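Gelthorpe Edible Label Set

Version 2, March 2023. Maintained by Segundo Usuga.

What it is

A table of label wording taken from packets of infused sweets, biscuits and chocolate. There are 237 records, one per packet. Each record gives the product type, the stated dose per piece, the pieces per packet, the warning text as printed, and whether the piece itself carries a mark once unwrapped.

Files

labels.csv — the main table, UTF-8, comma separated
makers.csv — maker codes used in the main table
changes.txt — corrections made after the first release

Columns people ask about

dose_mg is the printed figure and has not been tested in a laboratory. Where a packet gives only a total, dose_mg is blank and total_mg is filled in. 42 records are like this. Please don't divide one by the other without checking pieces_n, as a few bars are scored unevenly.
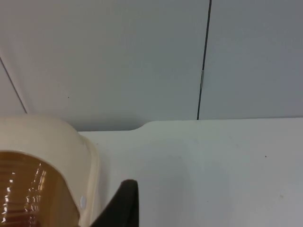
mark_on_piece takes yes, no or unknown. Unknown means the packet was sealed when it was entered and has stayed sealed. The Neltis packets are all unknown for now.

warning_text keeps the maker's spelling and capitals. Line breaks are replaced with a single space.

Known problems

Diver changed its packet design in October and both designs are in the table under the same product code. Use design_no to tell them apart. Koech prints its warning on a fold-out leaflet, so those entries are longer than the rest — up to 100 words.

Use

Free to reuse with credit. Not suitable as dosing advice. Send corrections with the record number and the column name.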